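# Handout 5: Comparing Grippers on Soft Things

Wikside bench, two-finger setup. Read before lab, bring a pencil.

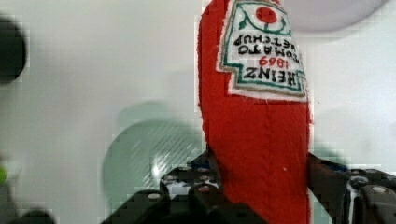 ## 1. Why felt ketchup

The first handouts used blocks. Blocks are polite: they have flat sides, they don't give, and every gripper ever sold looks clever holding one. A felt bottle is worse in useful ways. It squashes, it sheds fuzz, and its outline is only loosely committed to being bottle-shaped.

Look at the left side of the bottle, just above the finger. The small dent is what we want you to learn to see. Fabric goes in a little, and the fingers stay where you put them. On a hard object the same closing command would stop at the surface, and you would learn very little about your force setting.

## 2. The two grippers

You will run both on the same arm with the same controller.

- **Brakumska**: stiff fingers, fast close, default force set by someone who disliked soft toys. Turn it down first.
- **Malý**: slower, softer pads, reports finger width more often than you will want to read it. The log gets long.

The Juvico controller talks to both. It will also let you load the Malý settings while the Brakumska is bolted on, and it will say nothing about it. Check the name on the gripper against the name on the screen.

## 3. Procedure

1. Home the arm. Wait for the beep, then wait a bit more.
2. Set closing force to 32 percent.
3. Place the object, close, lift, hold for 5 seconds, put it down.
4. Write down finger width at contact and again at the end of the hold.
5. Repeat with the object upside down. Felt objects rarely weigh the same at both ends, and stuffing moves.
6. Swap grippers and do the whole thing again, cheerfully.

Do not fluff the object back into shape between grips unless you do it every time. Last term's data has a lovely trend in it that we eventually traced to fluffing.

## 4. What the wrist camera is good for

It sits close, so your own fingers (the robot's, please) take up a good part of the view. In return you get stitching, loose fibers and dents in decent detail. Anything farther back goes soft. Use it to judge contact and slip. Don't use it to find the next object.

Lettering is a handy slip marker. Pick one letter on the label and note where it sits against a finger before and after the hold. HEINZ reads just as well for this upside down. If your letter has moved and the finger hasn't, write "slip" and resist the urge to write "slight slip."

## 5. Last term's numbers

We have 117 usable grips on file. Of these, 31 were marked as slips, mostly with the Brakumska at its default force, where it squeezed hard enough to push the felt out of its own grip.

## 6. To hand in

One table per gripper, one paragraph on which you would pick for fabric, and the raw log. Due Sunday, before midnight by the server's clock, which runs fast.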